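About Ulard

We teach robots by doing the job with them. Ulard started in July in one rented room in Skerolville, with a table, a roll of blue tape and a long list of chores we wanted a pair of robot arms to learn. The list now stands at 41 chores, and we add to it whenever somebody has a good idea over lunch!

Every chore begins with a person at the controls, steering both arms through the whole thing from start to finish. We usually record 125 runs before we train on any of them, and we keep the clumsy ones too – a fumbled grab and a second try can teach a robot a lot.
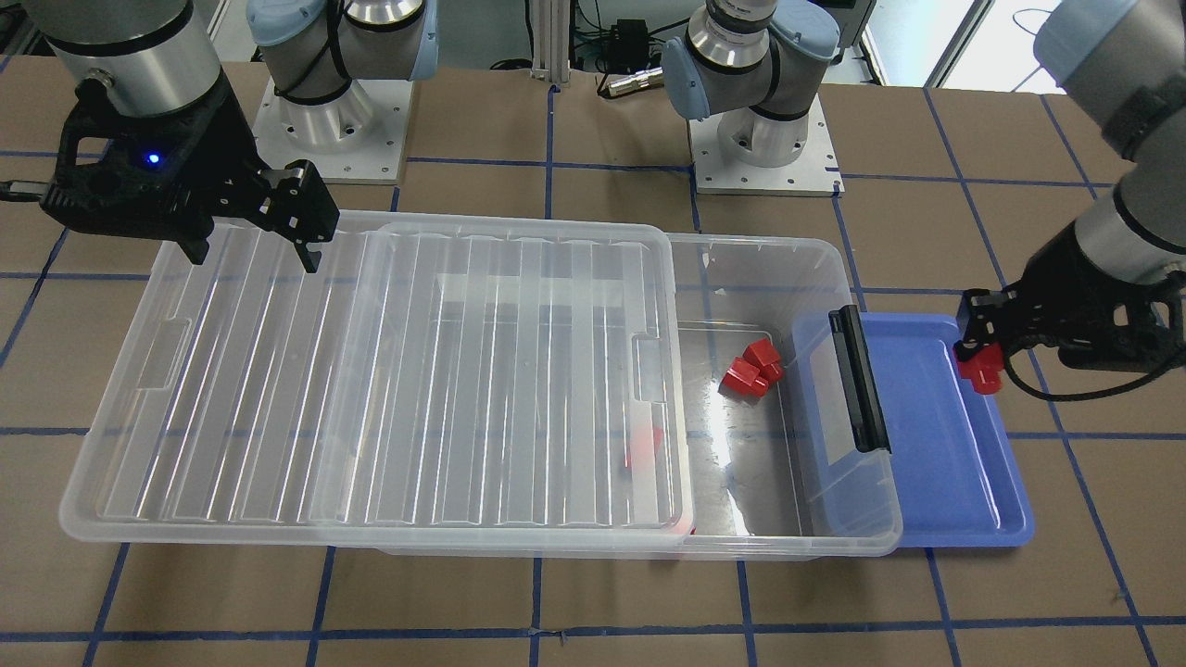
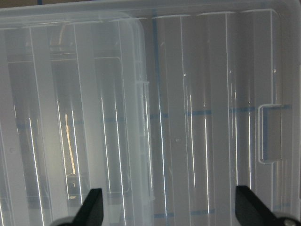

Clear plastic bin, black grippers.

Storage jobs are a favorite with us. Lids, trays and small blocks look easy until you try to handle them from a few feet away with two fingers per hand, and we love that moment when a new operator gets the feel for it. Most people need 40 practice runs. Some need 130, and they're just as welcome.

Our control software is called Juvlow, and we write it ourselves. Abreu, our second project, sorts the recordings and helps us pick which chore to work on next.

Come and visit if you're near Skerolville. We like showing people what we do, and you can try steering the arms yourself – kids are often better at it than we are.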